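How Does a Message Travel Through a Cable?

When you watch a video at school, the video has to come from somewhere. Many times it comes through the air to your tablet. But before the air, it almost always goes through a cable. Today we will learn about this cable and the box where it goes in.

The cable is called an Ethernet cable. You say it like this: EE-ther-net. Inside there are eight thin copper wires, twisted together two by two. The twisting helps to keep the message clean, so the wires do not disturb each other.

At the end of the cable there is a small plug. Grown-ups call it RJ45. It has a little plastic tongue that goes "click" when the plug is in its place. To take it out, you press the tongue first - never pull hard on the cable!

The plug goes into a hole that we call a port. Many ports together make a box called a switch. You can think of a switch like a post office. A message comes in from one port, the switch reads the address, and it sends the message out from the right port. It does this thousands of times in one second.

In the Promside school building there are 11 classrooms, and each one has two cables that go to the switch in the small room beside the library. If you put all the cables of the building in one line, it would be 1,424 meters long. You would need more than 20 minutes to walk it slowly!
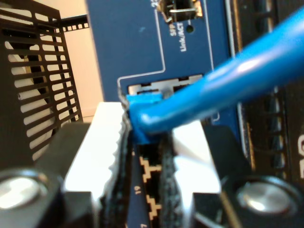

Cables can have many colors. Blue, gray, yellow and green are common. The color does not change how fast the message goes, but it helps people to remember which cable goes where.

Some switches have also another kind of port, with the letters SFP. Into this one you can put a small metal part, and then you can connect a cable made of glass. In the glass cable the message travels as light.

Try it at home: ask a grown-up to show you the box where the internet comes in. How many ports does it have? Are there small lights near them? Look only with your eyes, and let the plugs stay where they are.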